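4.2 How players heard about the delay

Before we turn to the numbers, it seems only fair to say a word about how slowly news travels in a fan community spread over so many languages. When the handheld role-playing game Rirnadham slipped from its January window, the notice went up first on the publisher's regional page, and the people who read that page were a small and very devoted crowd. Everybody else learned of it second-hand, through forum threads, group chats and the occasional kind soul with a dictionary open in another tab.

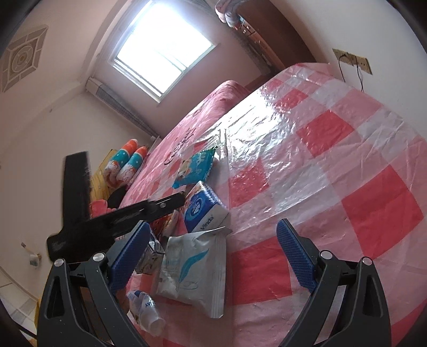
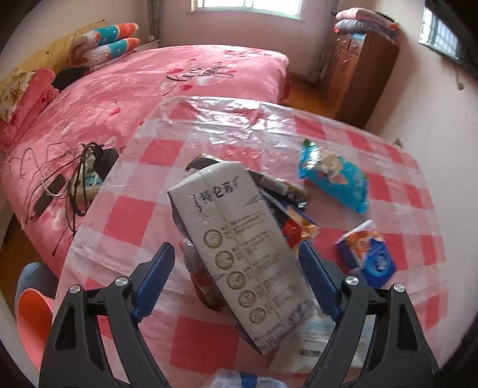 Figure 3. Packaged goods on a checked covering, first view, and a large carton on a checked cloth, second view.

Did players who heard about the delay second-hand trust the publisher less than those who read the notice themselves?

They trusted it a little more, as it happens, and the difference held up in all three of the language communities we followed. Of the 848 players who filled in our survey, those who got the news from a fellow fan were more likely to say that the publisher, Ollach, had "been straight with us" and more likely to keep their preorder. We had expected the opposite, and we spent a good while going back over the coding to make sure that we hadn't flipped a column somewhere along the way.

Our best reading is that the fans who passed the news along did a good deal of quiet softening as they went. The official notice was short and rather stiff. It gave a new window, thanked readers for their patience, and stopped there. The forum versions were nearly always longer, and they tended to wrap the bare fact in a bit of history: how the previous game in the series had also come out late, how much better it had been for the wait, how the same composer was said to be returning. One thread on the Polat boards grew to almost 400 replies, and a great many of those were from people reassuring each other in the most good-natured way – swapping save-file stories, mostly, and arguing over which of the early bosses had been the hardest.

We also spoke at some length with 23 players who had taken part in such threads, and their accounts fill in what the survey could only hint at. Several of them had worked on informal translations of the notice, and they took the job seriously. Rasa Vanags, who moderated the busiest of the threads and kindly agreed to be named, told us that she had rewritten her own translation twice over a single evening. "The first one sounded angry," she said, "and the original isn't angry. It's just tired." She left the publisher's wording of the new date exactly as it was and changed only the sentences around it.

It should be said that this friendliness had its limits. Players who owned the older Laretti handheld, and who had been hoping for a version that would run on it, were far less easily comforted. The notice didn't mention their device at all, and the fan translations, faithful as they were on this point, didn't mention it either. A silence is hard to translate, and these readers filled it in with their own worries. Their trust scores were the lowest in the sample no matter where they had first seen the news, and the open comments they left us were by some distance the longest. We have tried to read all of them with the care they deserved, and a selection is given in the appendix with the spelling left as we found it.

A further caution concerns memory. The survey closed on March 27, 2025, well after the notice appeared, and people are not always reliable about where they first saw a thing, particularly when they saw it in several places within the same hour. Where a respondent named two sources we kept the first one listed. Running the comparison again without those respondents made the gap slightly smaller, though it didn't change its direction. We return to the question of order in Section 5, where the timestamps from the Polat boards let us check some of these recollections against the posts themselves.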